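Laketham clothes bank moves to bigger room

2023-06-30

The Laketham clothes bank has moved out of the old library annexe and into the ground floor of Danton House, where it will open to the public twice a week.

The new room has space for 1000 items on the rails and shelves, and a separate area for sorting and folding. At the annexe, bags were stacked in the corridor and most of the folding was done on the stairs.

Since December the bank has taken in 1106 pieces of clothing and given out 643 of them. T-shirts and children's jumpers go fastest. Coats are slow at this time of year and have been boxed up until the autumn.

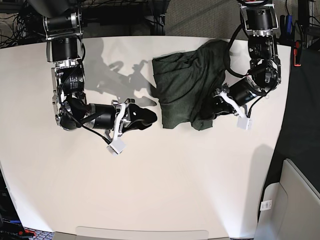

A dark green top lying rumpled on a white table.

Clothes are checked for holes and stains, folded to the same width and put on the shelf by size. Anything too worn to pass on goes to Dijkstra, the textile merchant on Kokura Road, which pays by weight — the money goes towards hangers and washing powder.

Visitors do not need a referral and can take up to 2 bags of clothes each time they come. Shoes are not included in the limit, but there are few in adult sizes at present.

Donations can be left at the side door of Danton House during opening hours. They should be washed and dry, in a tied bag. The bank cannot take duvets, pillows or curtains, and asks people not to leave bags outside overnight.

The annexe is now closed and the donation bin there has been removed.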